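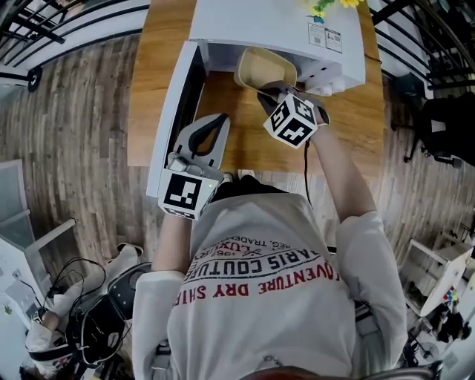

How do you test a gripper?

A gripper is the part of a robot that holds things. Before it goes on a robot arm, a person can carry one in each hand and do a normal job with the pair, such as opening a microwave or moving a container.

The black-and-white squares are markers. A camera finds them, and a computer works out where each gripper is and which way it is tilted.

Behrouz Daneshvar compared two kinds of jaw, the Skimero and the Byun. Each did the same 4 jobs, 313 tries per jaw. The Skimero is long and pointed, so it fits behind a door. The Byun is short and wide - better for thin rims, slower on doors.

A fair test changes one thing at a time. Same table, same container, different jaw.

Word to know: jaw - the part of a gripper that closes on an object.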